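Spent my whole month with two pairs of hand-held grippers so you don't have to. Thread on the Broller set vs the Situra set, what broke, what I'd buy again.
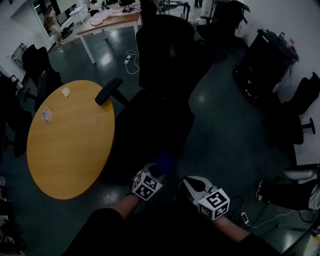
1/24

Quick background for anyone new here. I collect demos for bimanual tidy-up tasks. You hold a gripper in each fist, you do the chore yourself, and the policy trains on what you did. No teleop rig, no leader arms, just walking up to a table and picking things up.

2/24

The task for this comparison was dull on purpose. Crumpled bits on a round wooden table, pick them up, put them in a bin. Crumpled stuff is a great test because it never has the same shape twice and it squashes when you grab it.

3/24

Both sets do tracking the same basic way: a white cube with black square markers on each gripper, and a head camera that has to see them. So a lot of what I'm about to complain about is really about cubes.

4/24

Broller first. Lighter in the hand, and the trigger travel is short. I was fast with it right away, like within the first ten minutes. My demos looked great!

5/24

Then I checked the jaw width signal and it was basically a square wave. Short trigger means everybody slams it shut (me included). The policy learned to slam too. Fine for a wad of paper, terrible for a paper cup.

6/24

Situra has a longer pull with a stiffer spring. My forearms hated it. But the width curves are lovely, you can see the finger closing, touching, settling. If you care about soft stuff this matters way more than the weight does.

7/24

Numbers, because someone always asks. I recorded 1,724 demos total across both. After filtering for lost tracking and plain bad grabs I kept 1,047. That's a worse keep rate than I'm used to and I was pretty grumpy about it.

8/24

Biggest single reason for tossing a demo was the cube turning edge-on to the head camera. 269 of them went in the trash for that alone. Ugh.

9/24

It happens when you reach in low and roll your wrist. You don't notice you're doing it. I put a beep in the recorder that fires if either cube drops out for more than a few frames, and my wrists got trained in an afternoon. Should have done that at the start.

10/24

Cables. The black one on the right gripper is thin and flexible, which is nice, but it still tugs when you turn around. I ended up routing it out to the side and leaving a lot more slack than the manual shows. Up the sleeve was a mistake, don't do up the sleeve.

11/24

Somebody asked me last time why I don't clear the room before recording. I like the chairs being there. The policy is going to see office chairs and power strips and people's feet for its entire life, it may as well meet them now.

12/24

The floor though. Dark and glossy, picks up every overhead light. I was worried about the marker detector picking up garbage from the reflections. Ran it on a bunch of clips and it was fine. The auto exposure was the thing that bit me — walk from the bright end to the wall and the white cubes wash out for a second.

13/24

Locking exposure fixed that on both sets. I locked it for the brightest part of the room and lived with darker tabletops.

14/24

Controllers. Broller streams over its own little box, Situra plugs straight into the laptop. The box has better timestamps. Plugging straight in is one less thing to charge, forget, or sit on. I went back and forth on this one the entire month.

15/24

If your two hands have to line up (handing something over, holding a bag open while the other hand drops stuff in) take the timestamps. I had one session on the laptop where left and right drifted apart and I only caught it on playback. Whole session gone.

16/24

I also tried Krūmiņa fingertips on both, the softer ones. Big yes on the Situra. On the Broller they made the slamming worse, the tips fold over and the object pops out the front like a watermelon seed.

17/24

Arm side. Everything got replayed on the same pair of Brultmont arms so the comparison was fair-ish. Wrist reach is the catch. My wrist bends in ways theirs doesn't, so a few demos that looked perfect just can't be done by the arm at all.

18/24

I now run a reach check right after each session while I can still redo things. Takes a minute or two. Before that I was finding out days later, with the table already moved.

19/24

Policy results: trained one model per set, same settings. Situra data won on the crumpled pieces, and it wasn't very close. Broller data was a bit quicker per pick when it worked. I retrained 6 times with different seeds and the order never flipped.

20/24

Big caveat, I'm one person with one pair of hands, and I got better as the month went on. I alternated sets every session to even that out, but please don't quote me like I'm a benchmark.

21/24

Comfort, for the people doing this all day. Broller, no contest. After a long Situra session I couldn't open a jar. If I had a team rotating through I might pick differently than I would for just me.

22/24

So what would I buy? Situra, soft tips, straight-in cable for single hand work and a proper sync box the moment you go two handed. I'd love a Situra spring that's a third lighter, if anyone over there reads these.

23/24

Next up is head camera height. I have a hunch that tilting it down a little more saves a good chunk of those edge-on cubes, but it also means losing the far side of the room. Will post when I've got curves. If you've already tried it, tell me your angle and save me a week!

24/24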